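Section 6: Running the Packing Table on Visitor Days

This section covers the packing table, the one where guests try the hand-held grippers for themselves. If you have been given the welcome desk or the talk in the front room, you want Sections 4 and 5. Please read this one all the way through before Monday, even if you helped us in June, as the order of the steps has changed and the turn length is different now.

The packing table is the stop people remember. They have been walking and listening for a good while by the time they get to you, and now they finally get to put their hands on something. Most of them will be a bit shy for the first minute and then you won't be able to get the grippers back from them, so a good part of this section is about how to start people off and how to bring them gently to a stop.

6.1 What you need at the table

Collect the following from the Gratus cupboard (the tall one by the sink, not the rolling one):

Two hand-held grippers, a left and a right, with their handles
The spare pair of finger pads, in the small zip bag
One packing box per session, plus one spare
The tub of small goods
The lint roller and a dry cloth
The sign-in clipboard and the Skivorden timer

Note: The Skivorden timer has a habit of switching itself to silent when it gets bumped. Press the side button twice before the first group and listen for the beep.

6.2 Setting up the table

1. Wipe the table with the dry cloth. Do not use spray on it during visiting hours. It leaves a film, and the box slides around on a film like you would not believe.

2. Set the packing box down so that one short end is toward the guest and the other is toward the back of the table. Open the top all the way.

3. Push the printed lining paper down against the walls as well as you can. It will not lie perfectly flat and that is fine, but a loose flap over the near end should be tucked back between turns so that it doesn't catch on the fingers.

4. Pick out a handful of goods from the tub and lay them on the table beside the box. Try to get a mix – something hard and slippery, something soft, something flat, something that wants to roll. If you put out only the easy pieces, people finish quickly and go away thinking there was nothing to it.

5. Check both grippers. Close each one slowly on your own finger (it doesn't hurt) and feel that the two pads meet evenly. If one pad sits proud of the other, press it back onto its seat with your thumb. If it won't stay, swap it for one from the zip bag and drop the bad one in the dish marked Paredes, so Tadeo can look at it afterward.

6. Run the lint roller over the pads. Fabric pieces shed, and by the afternoon the pads will have lost a surprising amount of their grip if you skip this.

7. Put the timer where you can see it and the guest can't. People who watch a timer rush, and people who rush drop things.

Caution: Keep drinks off this table, including yours. There is a shelf behind you for your coffee. We lost a gripper to a very nice cup of tea last year and it took Ingvild most of a week to get it working again.

6.3 Welcoming a group

Groups come to you from the Rondgate room every half hour. You'll hear them before you see them. Let everyone get through the door and find a place to stand before you start talking, and if there are children, bring them to the front and keep a hand's width between them and the table edge.

Tell them, in your own words, what the grippers are for. Something close to the following works well, but please don't read it out:

"When you squeeze the handle, the fingers close the same way they would on one of our robot arms. We record how people go about packing a box, and the robot learns from those recordings. We need a great many of them – our goal for this task is 2,000 – and they don't all have to be tidy ones."
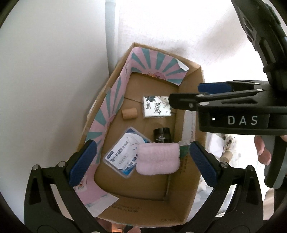

Once you've said your piece, do one turn yourself. Keep it slow and keep it ordinary. It is tempting to show off after you've had some practice, but a guest who has just watched a fast, perfect turn is much more nervous about picking up the grippers than one who has seen you fumble a jar and try again.

6.4 Giving a guest a turn

1. Ask who would like to go first and wait. Somebody always does, you may just need to count to ten in your head.

2. Hand over the right gripper first and let the guest open and close it a few times in the air. Then hand over the left one. If you give them both at once, they tend to clap them together, and that is hard on the finger links.

3. Show the guest how to hold each handle, loosely, with the wrist straight. You can guide them by pointing. Please ask before you touch anyone's hands.

4. Suggest a first piece. A soft one is the kindest start, since it will go along with nearly any grip. Anything round should wait.

5. Start the timer. A turn is three minutes.

6. Let the guest work. If they get stuck, give them a moment, then offer one small hint, such as "try coming at it from the side" or "you could steady the box with the other one." Using one gripper to hold the box and the other to place the goods is perfectly allowed, and many people don't think of it until they are told.

7. When the timer beeps, let them finish the piece they are holding. Then ask for the grippers back one at a time, left first.

Note: Left-handed guests may want to lead with the left gripper. Swap the order in steps 2 and 7 and carry on as usual.

Caution: Fingers stay on the handles. Now and then a guest will reach past a gripper to straighten a piece by hand, and with a gripper half closed it is easy to get a pinch at the joints. The pinch isn't dangerous but it does sting. Ask them to open the gripper fully before anyone's bare hand goes into the box.

6.5 Between turns

1. Empty the box onto the table. Tip it gently toward yourself; don't turn it upside down and shake it, as the lining comes loose.

2. Tuck the lining back in.

3. Change at least one piece for another from the tub, so the next guest isn't just copying the last one.

4. Write one line on the clipboard: first name only, and a check mark if the guest agreed to have the turn recorded. No check mark means we delete it, no hard feelings. Children need a parent's initials.

5. Look over the pads and use the lint roller if they need it.

You have about two minutes for all of it and that is plenty once you've found your rhythm. If a group is chatty, let them chat! The turns are nice but the conversations are why we hold these days at all, and it's quite all right to fit in one fewer turn so somebody can finish asking what they came to ask.

6.6 Questions you are likely to get

How much can it lift? Tell them we only use light household goods with these, nothing over 300 grams. For the heavier work, send them along to the Goossens bench at the end of the hall.

Does the robot know what is in the box? A fair answer is that it doesn't read the packages the way you or I would. It goes by what it has seen people do with pieces of a similar shape and feel. If they want more than that, Ingvild Hedlund is in the front room until four and loves being asked.

Can I buy one? Not yet. Write their name on the back page of the clipboard.

Will this take somebody's job? You will get this one, and you should take it seriously. Say what you think yourself, and say that it's your own opinion. We would much sooner have ten honest answers from ten hosts than one answer off a card.

6.7 If something goes wrong

A gripper won't close all the way. Look for a scrap of paper or film in the links. Open the gripper fully, take the scrap out with the tweezers in the drawer, and try again.

A gripper closes but drops everything. Clean the pads. If that doesn't help, change them.

The recording light goes out. Finish the turn anyway, so the guest isn't disappointed, then leave the check mark off and find Tadeo. Don't restart the recorder yourself in the middle of a session.

The box has gone soft or split at a corner. Use the spare. A box is good for around 50 turns, fewer in damp weather.

6.8 Closing the table

1. Put the goods back in the tub. Throw out anything cracked or leaking.

2. Wipe the grippers with the dry cloth and hang them by their handles – never by the fingers.

3. Take the finished sheets off the clipboard and put them in the tray outside the Rondgate room.

4. Switch off the timer and return it to the cupboard.

5. Leave a note for the next host about anything that was running low, lining paper especially.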